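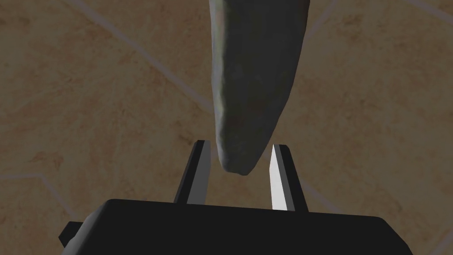 Is the Kultov box set of "Tredero" worth it if I already own the old singles?

Posted in Manga and Artbooks - Buying Advice

Rafferty Yazzie

I'm trying to talk myself out of spending $129 and so far it isn't working, so I'd like some other people to have a go.

Background: I have all 11 volumes of Tredero in the old Pakzad printing. They're in decent shape apart from volume 4, which has a cracked spine, and volume 9, which I lent out and got back with a coffee ring on the cover. Kultov picked up the license and is putting out a slipcased set in February. The listing promises "a fully revised translation," "restored color pages" and a 200-page companion book with sketches, early character designs and a long interview with the artist.

My problem is that I've read that kind of copy before. "Fully revised" on the last set I bought from a different publisher meant somebody had fixed the typos in the first two volumes and changed "big brother" back to "aniki." The color pages were color, sure, but they'd been scanned from a printed book and you could see the dots. And the companion book was mostly chapter title pages blown up large with a lot of white around them.

The preview on the Kultov site is six pages. Four of them are from chapter one, which everybody always takes care over. The other two are from the companion book and they're the table of contents and a full-page sketch that was already in the back of Pakzad volume 7.

So what I want to know:

Has anyone seen a real copy, or an advance one, and compared the translation past volume 1?

Is the interview new, or is it the magazine one that's been floating around in fan translation for years?

They say the print run is 3,000 and it won't be reprinted. Do we believe that? They said something very close to it about the Zumumow hardcovers and I can still buy those new.

I don't read Japanese, so "just import it" doesn't help me much. I also don't care about the slipcase. If it were only the companion book on its own I'd have ordered it already.

Sorted by: most helpful

Phúc Quan

I've had the loan of an advance copy since Thursday, so I can answer part of this. I've read volumes 1, 2, 5 and 8 next to the Pakzad ones. I skipped around on purpose for the same reason you gave.

Translation: it's a real revision in volumes 1, 2 and 5. Whole conversations have been redone. The argument on the ferry in volume 2, which never made sense in the Pakzad version because two of the balloons were given to the wrong speaker, now reads the way it should. The grandmother has a voice at last. In the old one she talked exactly like the teenagers.

Volume 8 is another matter. I put the two books side by side for three chapters and found a handful of changed words, most of them sound effects. It's the old script with a light dusting. One mistake I've been grumpy about for years (the letter that's supposed to be from her aunt and is signed by her mother) is still sitting there. I can't speak for 9, 10 and 11 and I'm not going to guess, but the credits page lists a second translator from volume 6 on, and I'd want somebody to check those before I called this "fully" anything.

Color pages: better than I expected. No dots, and the night sky spread in volume 5 is blue again where Pakzad had it nearly purple. What the listing doesn't say is that only some of the magazine color was brought back. The opening of chapter 31 ran in color when it was serialized and it's gray in this set. I don't know if the originals were lost or if someone decided to save on printing. There's no note.

Companion book: it is 200 pages if you count the covers and the ads at the back. By my reading a good third is material from the old volume extras. The early designs are new to me, and there's a long run of pencil layouts for the ending that I would pay for by itself. It had a different last scene! I won't say more.

The interview is the magazine one. It's been translated properly and the fan version did leave out a couple of answers, including a good one about why she stopped using screentone for shadows. But it's the same interview, and the book doesn't give the date it was done, so a new reader would take it as recent. I thought that was a bit cheap.

Paper is thinner than Pakzad's. You get some show-through on pages with a lot of white. The binding opens flatter, though, and I didn't have to fight it to see the inner panels.

If I had your shelf I would wait. Companion books from sets like this get sold off separately by people who wanted the manga and nothing else, and you seem to want the reverse.

tankobon_attic

just buy it, it'll be double on the resale sites by summer. 3,000 copies is nothing. I got mine preordered the first morning

Rafferty Yazzie

Thanks Phúc, that's much more than I hoped for. The thing about volume 8 is what I was afraid of. Did you happen to notice whether they fixed the page order in chapter 44? In my copy two pages are swapped and for years I thought it was a flashback.

tankobon, with respect, people said "double by summer" about the Zumumow books too, and I've watched those go on sale twice. If a publisher tells me there's only one printing I assume there's one printing until the preorders come in well.

Phúc Quan

Chapter 44 is in volume 10, which I haven't opened yet. I'll look tonight and put it here. I always took that for a flashback as well, so now I'm annoyed.

papercut_lane

One thing to add on the print run, from someone who used to work the counter at a comic store. "Won't be reprinted" nearly always means that exact package. The slipcase and companion go away, and then the same 11 volumes turn up as plain paperbacks a year or so later with the same new translation. I can't tell you that Kultov will do it. I can tell you I'd be surprised to see a publisher pay for a new script and use it once.

That doesn't help with the companion book, which is the part you'd be missing. It does mean that the revised text by itself isn't a reason to hurry. Also check the return terms before you order anywhere. Slipcases get crushed in the mail all the time and some shops treat box damage as cosmetic, so you're stuck with it. You say you don't care about the case, but whoever you sell the set to later will.

I wouldn't sell the Pakzad books either way. The translator's notes at the back of each one are good and I'd bet they aren't in the new set. Phúc, are they?

Phúc Quan

They aren't. There's one page of notes at the end of each volume, mostly food and train lines. The long ones about the songs are gone.

And I've now looked at chapter 44: the pages are in the right order. It isn't a flashback. She walks in after he's hung up the phone, which changes how I read the whole rest of that volume.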